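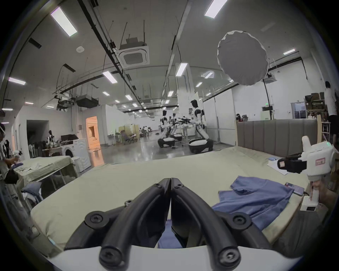
How to fold shirts on a bed without new creases?

posted by Sitompul, 13 replies hidden

Hello all. In our flat in Ondgate there is no ironing table, so I fold all the clothes on the bed. The bed has a quite soft mattress and a thin sheet over it. My shirts are cotton, blue ones for work, and each time I finish one side, the sleeve of the other side is already crumpled again. Also the collar becomes flat. I do almost 300 shirts in a year like this, so I would like to learn it properly. Should I buy a folding board, or is there some method for a soft surface?

Gustari_home
You do not need the board. Put the shirt with the face down and close the top button and the third one. Smooth it from the middle to the sides with your flat hand, do not pull it. Then bring one side to the back, lay the sleeve straight down along it, and do the same with the other side. Fold up the bottom in two steps. On a soft bed it helps very much to put a big piece of cardboard under the shirt. Mine is from a parcel and I use it already two winters. Take your phone and papers away from the bed first, my papers were always folded together with the laundry.

Wultmont
just hang them

tea_at_six
I agree with the cardboard. I would add that the shirts should be fully dry, and that you should not leave them in a pile beside the washing machine until the evening. When I shake each one by the shoulders directly after drying, half of the creases are gone before I start. For the collar, roll an old sock and put it inside the neck.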